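Teaching by hand, one jersey at a time

The teaching room at Rokano is set up like the corner of somebody's living room. There is a couch, a basket and a good deal of laundry. A trainer who has worked there since the company was small spends most of the day moving a robot's two arms through chores that most people finish without thinking about them.

The company asks that its staff not be named in press interviews, so the trainer isn't named here. We talked in October, between sessions, with the machine switched off.

"People expect me to be a programmer," the trainer said. "I was an alterations tailor. I got hired because I'm patient with cloth."

The job is simple to explain. The trainer holds a pair of handles with the same joints as the robot's arms. When the handles move, the arms move, and everything is recorded – the joint positions, how far the grippers are open, the video from the head and from both wrists. One complete run through a task is called a demonstration. A model is later trained on a large set of them.
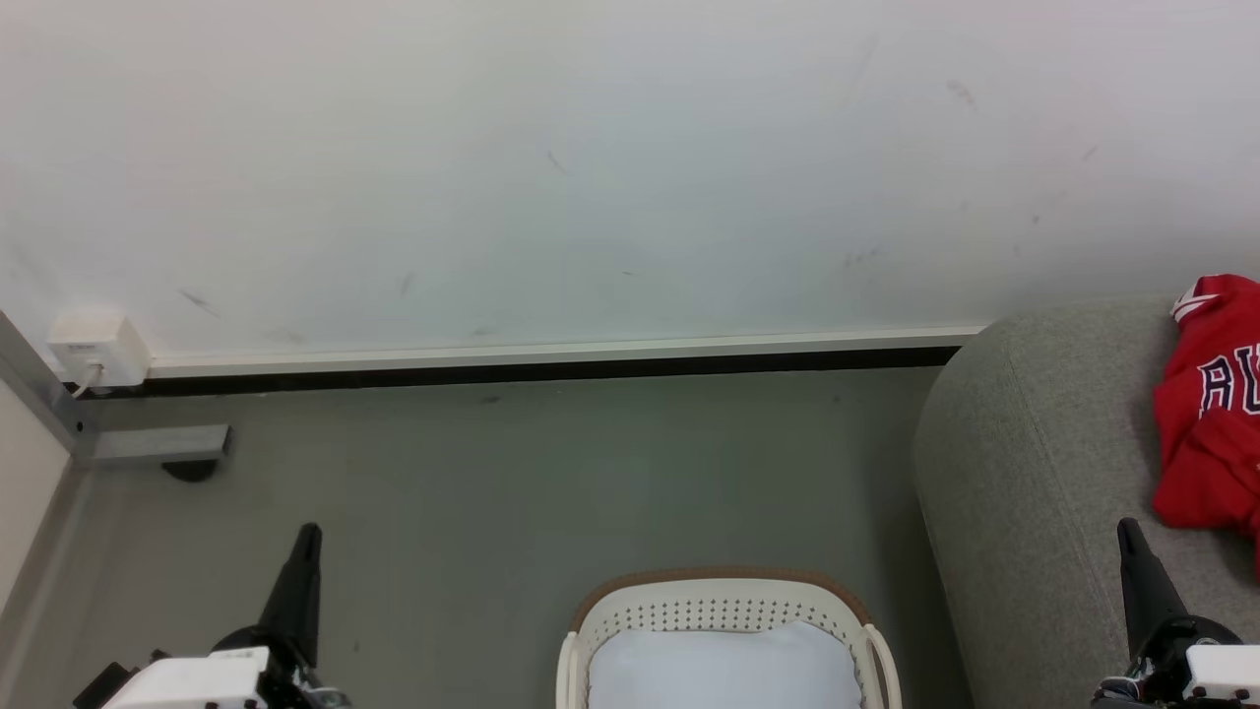 The head view at Rokano, with a jersey over the couch and the basket between the grippers.

For clothes going from furniture to a basket, the set now stands at 303 demonstrations. The target is 2,000. The trainer records 40 on a good day, fewer when the garments are slippery or the handles need to be realigned.

"The first ones I did were terrible," the trainer said. "I was moving the way I move at home. I'd grab, shake, toss. The arm can't do that, so the recording is full of little stops where I'm waiting for it to catch up. Then the model learns the stops. It would go to pick up a sock and just hang there in the air."

It took several weeks to get over the habit. New trainers now spend their first days on blocks and cups before they are given any fabric, and their early recordings are thrown out. The handles came from Zurell, a small supplier, and the second version has a lighter trigger. The trainer prefers the old one. "With the stiff trigger, you knew when you were closed. The new one is easier on the hand, I'll give them that."
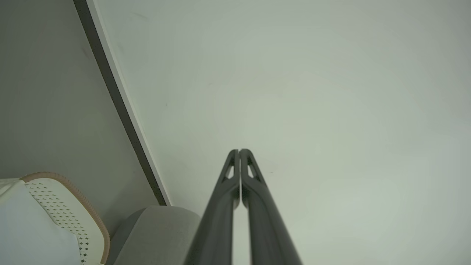
Closing the grippers is a bigger part of the work than an outsider would guess. The handles give no sense of touch, so the trainer depends on the wrist cameras to see what the fingers are doing. With the two fingers together and pointed up at a bare wall, as they are in one wrist view, it is easy to check that the tips meet evenly, and the perforated white side down in the corner gives some idea of which way the arm is turned. Cloth is harder to judge. "You can have two layers when you wanted one," the trainer said. "From the head camera it looks the same. You have to look from the wrist, and you have to look before you lift."

Mistakes are not always removed. If a garment slips and the trainer picks it up again smoothly, the demonstration is kept and tagged as a recovery. If the trainer gets lost, or bumps the furniture, it is deleted. That rule came out of a disagreement with Mogensen, the firm that reviews the recordings, which at first wanted only clean runs.

"We sent them clean runs, and the robot had no idea what to do after a drop," the trainer said. "It had never seen one. So I started leaving mine in. They didn't love it, but the next model was better at picking things back up."

The starting position is changed between runs. A jersey may be laid flat, bunched up or hung over an armrest. The trainer does this by feel and keeps no list, although the company has talked about using one. Emow, the software that stores the sessions, can flag runs that look too much alike.

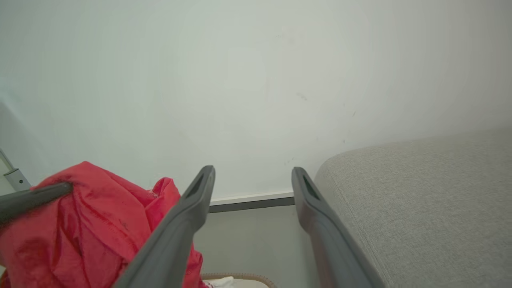
Would it be quicker to take hold of the arms directly and push them through the motion?

"For some jobs, sure. We do it that way when there's one arm and one path, like wiping a counter. With two arms and a shirt you run out of hands, and then your own body is in the head camera, blocking what the robot needs to see. So for laundry we stay on the handles."

The trainer has also noticed that the model picks up personal style. Two people record the laundry task, and one of them always starts with the left arm. After a round of training on mostly that person's work, the robot began to reach with its left arm even for things on its right. The fix was to mix the sessions more evenly and to ask both trainers to use whichever arm was closer.

"I could tell whose it was just from watching it move," the trainer said. "That was strange. It had my coworker's way of pausing before a grab."

The next task on the schedule is folding. The trainer has tried a few towels on the handles and expects it to be slow going, with the corners causing most of the trouble. Shirts will come after that, once the towels are working. For now there are still the rest of the basket demonstrations to record, and the next session was due to start at 2.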